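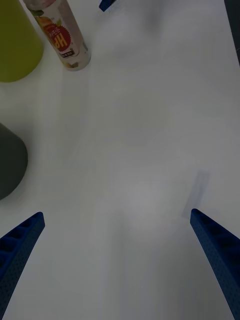
4. Separation of drinks waste in shared rooms

The interviews described in the previous section dealt with what staff and visitors said they did with empty cups and bottles. The present section turns to what was found in the bins and on the tables of the two buildings, at Prellholm and at Rarberg, and considers how far the two accounts agree.

Both buildings provide separate bins for paper cups, for plastic bottles and for general waste. At Prellholm the bins stand together beside the lifts on each floor. At Rarberg they are placed in the corridor outside the kitchen, and meeting rooms have a general waste bin only. The arrangement at Rarberg dates from the refurbishment of the building and had not been reviewed before the study began. Cleaning staff in both places empty the bins in the evening, and the bags were set aside for inspection before collection.

The cup stream was the least clean of the three at either site. Much of the difficulty arose from items placed one inside another before disposal. Stacked paper cups caused little trouble, as the stack could be handled as a single material. A cup containing something else was a different matter. Small plastic bottles, tea bags, stirrers, fruit peel and folded napkins were all recovered from cups that had been put in the correct bin. A plastic bottle with its cap on, lying in a paper cup, appears in Figure 4 beside a second cup that is empty. Under the coding rules the first of these is a mixed item and the second a clean one, and both would have been recorded as paper cups under the older rules used by the contractor.

This difference in recording has consequences for any comparison with earlier work. A contractor who looks at the top of an open bag will see cups and will describe the bag as cups. The coding rules drawn up by Samonte require every cup to be lifted and looked into, and an item is classed as mixed if anything solid remains inside. Liquid was noted separately. The rule is slow to apply, and Jenkins has argued that it is too strict for routine use, particularly where the item inside is also made of paper. It was kept for the present study so that the two sites would be treated in the same way.

Respondents rarely regarded nesting as a fault. Several described it as the tidy thing to do, and one member of the Rarberg staff remarked that she had been taught as a child to put small rubbish inside large rubbish before carrying it out of a room. The habit saves a journey and keeps the hands clean. Where the bins are a long way from the table it is a sensible response to the layout of the building, and the authors do not consider that further instruction alone would change it.
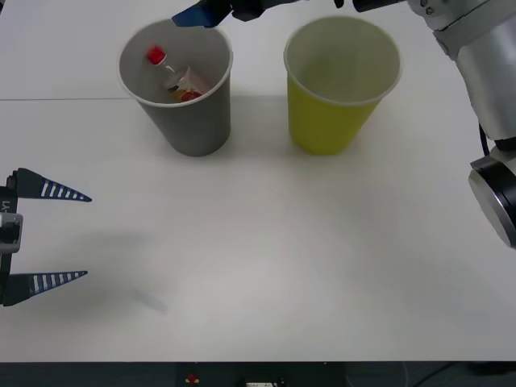
Distance also affected the time at which items were cleared. At Prellholm, where the bins are passed on the way to the stairs, most tables were cleared by the people who had used them. At Rarberg it was common for cups to be left until the room was next needed, and the person who cleared them was then often someone who had not been at the meeting. Such a person has no particular knowledge of what each cup contains and will usually gather everything in one movement. The interview material supports this reading. Staff who said that they cleared up after others were also the most likely to say that they used whichever bin was nearest.

Signs had a smaller effect than had been expected. In January the signs at Prellholm were replaced with a larger set showing drawings of the accepted items, and the wording was reduced to single nouns. The share of mixed items in the cup bins did not change in any way that could be told apart from ordinary variation between floors. It is possible that a sign reading "cups" encourages a person holding a full cup to feel that the requirement has been met. The Rarberg signs, which are older and carry a longer text, were seldom mentioned in interview, and several respondents were unaware that there were any.

Some allowance must be made for the size of the bins themselves. The bottle bins at Prellholm have a round opening, and a bottle inside a cup will not pass through it. The cup bins at the same site have a tube that holds upright stacks, and a cup with a bottle standing out of it blocks the tube. On floors where this had happened, later users placed their cups on the lid or in the general waste. A single mixed item could therefore spoil the use of the bin for the remainder of the day. The wide, open bins at Rarberg did not suffer from this problem, although their contents were harder to sort.

The inspection covered 1000 items at Prellholm and 800 at Rarberg. The smaller number at Rarberg reflects the closure of one floor for repainting, and the results for that site should be read with this in mind. The rooms on the closed floor are chiefly used for training, where more cold drinks are taken, and their absence may have lowered the number of bottles found. No adjustment has been made.

Two points follow for the management of such buildings. Bins should be placed where people already walk when they leave a room, and meeting rooms should have either a full set or none. A shelf at bin height, on which a cup can be set down while its contents are taken out, was tried for a short period on the ground floor at Prellholm and was well received by the cleaning staff. The results of that trial are given in the next section, together with the costs of fitting the shelf on the remaining floors.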